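### 3.2 Small bins on shared worktops

The second part of the study looks at where people put small waste when the floor bin is more than a step away. Scraps, tape ends, wrappers, staples, pencil shavings. Minor stuff, but it piles up. In the October round we logged 783 disposal events over 30 shared worktops, all at the Zinwood site. Events were coded by one observer (R. Shirazi) and a subset of 186 was recoded blind. Agreement was good, see Table 2.

Three bin types were used. Open cup, swing lid, hinged lid. The swing lid was dropped early — people pushed it with whatever they had in hand and the waste fell next to it. So the comparison below is open cup against hinged lid only.

**Lid position.** The hinged lid has two stable states and this turned out to matter more than bin size. Left up, the bin was used much like an open cup. Left down, users put the item on the table next to the bin and came back for it later, or didn't. Rostam Shirazi's field notes call this "parking" and we keep the term. Parked items made up the bulk of the clutter at end of day. Lid state was noted at each check but not controlled, which is a weakness of teh design. We come back to it in 3.4.

**Placement.** Bins near a table edge were used more than bins in the middle. Two likely reasons. Reach is shorter, and the center of the table is where the work goes, so a bin there gets shoved around. Shoved bins ended up behind things. On tables pushed next to a second table the bin tended to drift toward the join, serving both sides. We didn't expect this and had no code for it in the first week, those entries were added afterwards from notes. El-Sayed bins (the heavier set) drifted less than the Dostent ones. Not enough cases to say more.

**Color.** Pale bins on pale tops. A few users said they overlooked them, most said they liked that the table looked cleaner. We tested no dark bins on the white tops so can't separate color from contrast here.

**Emptying.** Small volume means frequent emptying, and this was the main complaint in the exit form. With the lid up, the fill level can be checked at a glance; with it down people guessed, and overfull bins were found with the lid resting on the contents. A rule of emptying at end of shift fixed most of it on the worktops where it was adopted. Where no rule was set, it depended on who was bothered first.

Figure 4 gives the lid-up state on a white top, bin placed near one side with a second table adjoining.

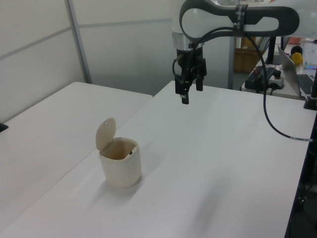 *Figure 4. Cream tabletop bin, hinged lid up, near the left side of a white table.*

Ratings were collected on a scale to 100, separately for ease of use and for looks. Ease of use favored the open cup, looks favored the hinged lid, and the gap in looks was the larger of the two. When asked which they would keep, most users picked the hinged lid and then said they would leave it open. Ratings by worktop are in the appendix, with the Clikari sheets used to record them. Two sheets had the scales swaped and were corrected by hand before entry.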